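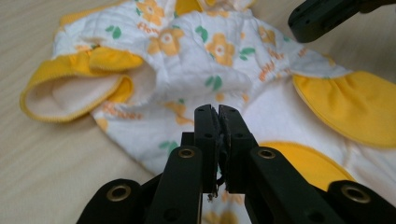

# Working at an Assisted Folding Station

Applies to: finishing room staff, Woltum site
Issued: June 2, 2018
Prepared by: Fidelina Bedoya, Finishing Supervisor

Three of the folding tables in the finishing room are now assisted stations. The operator prepares each garment and the Renach unit folds it. This page sets out the steps for baby and toddler wear and the changes to job duties that come with them.

## Before the shift

1. Sign in at the station panel and select the garment group.
2. Wipe the table. Lint on the surface affects the first fold.
3. Check the gripper fingers for thread. If any is caught at the tips, press Hold and remove it with the plastic tweezers. Do not use scissors.

## Preparing a garment

1. Lay the garment face up and open it fully.
2. Smooth the body from the center outward. Quilted cotton holds its creases, so a second pass is normally needed.
3. Turn leg and arm openings flat. A cuff that curls outward shows its lining, and the unit may take hold of the lining alone.
4. Spread ruffles away from the body. Do not press them down; gathered trim is finished by hand after folding.
5. Move both hands behind the marked line and press Ready.

If the unit misses its grip twice, it stops and the lamp turns amber. Fold that piece by hand and enter code 14 on the panel. Code 14 does not count against the operator.

## What changes for operators

Operators on assisted stations are no longer measured on pieces per hour. The former target of 256 pieces per shift has been withdrawn at these tables and remains in effect at the manual tables until November. Base pay is unchanged.

Inspection is now part of the operator's job. Loose seams, misprints and stained panels are to be set aside during preparation — the unit does not check for them. Aníbal Llanos provides the inspection training, which is paid time and takes place during regular hours.

Operators rotate every two hours between an assisted station and hand finishing. Anyone who prefers to remain at a manual table may file a request with Giuliana Ccori in Personnel, extension 537.

## End of shift

Press Park, wait for the arms to come to rest, and sign out. Report any fault to Munther Haddad in Maintenance before leaving the floor.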